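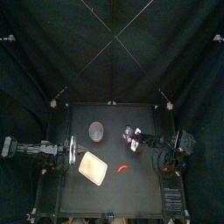

By Ida Schwerdtfeger
Style and Wardrobe Writer

I own far too many belts, and until last May I wore exactly one of them. It was black and stiff, and it had a crack at the third hole that caught on every sweater I own. Then a friend lent me a Sornik, and I've been boring people at parties ever since!

The Sornik is a woven belt, so there are no holes to fight over. You push the prong through the weave wherever it feels right, and if lunch in Werdale runs long (it does, thanks to the dumplings) you move it over a little and carry on. The one I borrowed was moss green with a plain brass buckle. I gave it back after a month and bought two.

Lefteris Chatzigeorgiou weaves them in a former bakery in Zorncombe. He started with waxed cotton cord, hated how it squeaked, and switched to a soft wool blend that has a bit of stretch.

"I made 83 bad ones before I sold a good one," he told me. "My brother still wears number 12. It's terrible."
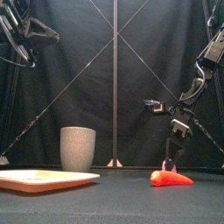 Two black robot arms, with the right gripper pointing straight down.

The spring batch was 561 belts, and the rust color went first. I'd love to see it come back, along with the skinny width, which looks wonderful over a loose shirt dress. Roussel, the little shop by the Werdale ferry, keeps a rack near the register and will shorten one while you wait.

If you're new to woven belts, try yours on over the pants you wear most, and go a size down if you're in between. Mine loosened up nicely by the second week. I'm wearing the green one now, with pajamas.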